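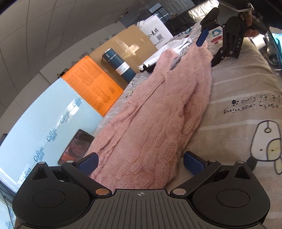
The pink cable-knit, stretched corner to corner across the bed, with a gripper at each end.

Filed under: Bench Notes / Things That Broke

The cardigan ate my Monday

Okay, so I promised you a cheerful update on the laundry recordings this month, and instead you're getting a fault report with a lot of pink fuzz in it. Sorry! Well, a little sorry. It was an interesting fault.

If you're new to the Lulora newsletter: we collect folding demonstrations with a pair of hand-held grippers, one per hand, and those recordings go on to train Furtună, our two-armed folding robot over in Trodley. I do the clothes. T-shirts, towels, pajama pants, all done on an ordinary bed with whatever sheet happens to be on it, because real bedrooms don't look like lab tables and the robot had better get used to that. For weeks it had been going so smoothly that I'd gotten smug about it. Then I moved up to chunky knits.

The first sign of trouble came from the other end. The folks running Furtună had loaded a new batch, sweaters included, and sent me a one-line message asking whether I'd changed how I was gripping. I hadn't. But the arms had started doing something strange. They'd come down on the hem of a sweater, close most of the way, stop, and lift. The sweater stayed right where it was and both arms carried on folding nothing at all, very tidily, and patted it flat at the end. On the next try one side did catch some yarn, just barely, and pulled a loop out of the knit as long as my finger before somebody hit the stop button.

No people were hurt, I should say that early. One gray sweater was.

My first guess was that the knit was too thick. A cable pattern has those big raised ropes in it, and when you pinch it the fabric bunches up, so naturally the jaws don't close as far as they would on a bedsheet. A wide reading on a thick sweater sounds perfectly reasonable, right? That's exactly why none of us caught it. I even wrote "thick garment, expected" next to the numbers in my log. I'd like that line back, please.

What finally gave it away was a towel. I'd run a towel after the knits, same evening, same tool, and Furkura (the program we use to replay recordings) said I had picked it up with the jaws held 2 millimeters further apart than the towel is thick. So either I'd learned to levitate terry cloth or the opening measurement was wrong. I closed the gripper on nothing, pad against pad, and looked at the screen. Still 2 millimeters. Wiggled it, closed it again. Same thing.

So I got the flashlight and the tweezers and had a look at the linkage, down by the pivots at the base. Fuzz! A tight little felted collar of it, packed in so firmly that it came out in one piece, like something you'd pull out of a shower drain but cuter. Every time I had gathered up the bottom edge of that cardigan and drawn it through the jaws, a few more hairs must have been going in. The pads could still press together if I squeezed, because my hand is strong and the arms flex a bit. The sensor sits further down, though, and what it saw was a linkage that never got home.

You can imagine what that does to a robot that's learning by copying. It doesn't know that I squeezed harder. It learned that a good grip on a sweater is a slightly open one.

I went back through everything recorded since the last clean check, which took me until well past dinner. There were 53 folds in the suspect stretch. I could keep 13 of them, the ones where the jaws had visibly closed on bare bedding at some point and I could compare that moment against the logged number. The rest are out of the training set. We talked about just subtracting the offset and moving on, and I was tempted, believe me, but the fuzz had built up gradually and there's no way to tell how much of the error belongs to which fold. Bad numbers that look fine are worse than a gap.

What's different now:

I close both grippers empty before each garment and read the opening out loud, so it ends up on the audio too. If it isn't zero, I stop.

Knits go last in a session, and the linkages get brushed out with a dry toothbrush afterward. (A soft one. The hard one just shoved the fluff in deeper.)

Over in Trodley, the arms won't lift anymore unless they feel some resistance between the pads first. That one should really have been there from the beginning, and I'm told it's staying on for everything, not only sweaters. The pulling force is capped lower as well, which ought to save us from any more long loops.

I asked whether we could put some kind of sleeve over the linkages and the answer for now is maybe. A cover that keeps lint out also makes it harder to see the joints, and it might itself get caught, so we'd be swapping one snag for another. There's a test version coming in May, and I'll try it on the meanest mohair I can find.

As for the cardigan, I've started over with it. Sleeve in, other sleeve in, hem up, and the button band is still the part I mess up, since it wants to roll under at the last second. I washed it in between, and it shed a whole other cardigan's worth into the dryer filter. If you have an old fuzzy sweater you don't love, hold off on mailing it to me until the cover test is done. Cotton is welcome any time.

Last updated: Monday, 4:40 p.m.

Comments (4)

yarnbarn_west
Sewing machine person here. We get the same felt plug under the needle plate and it fools you the same way, everything seems fine until the tension goes nuts. Try a pipe cleaner bent double, it gets around corners that a toothbrush can't.

slowservo
Is the zero check done by eye or does the software refuse to record? If it's by eye I give it a month before you skip one.

Lulora newsletter desk
@slowservo By eye and by voice for now, and yes, fair. A hard block in Furkura is on the list. Pipe cleaners are ordered!

porchlightpam
RIP gray sweater. A crochet hook from the inside will pull that loop back through if you still have it.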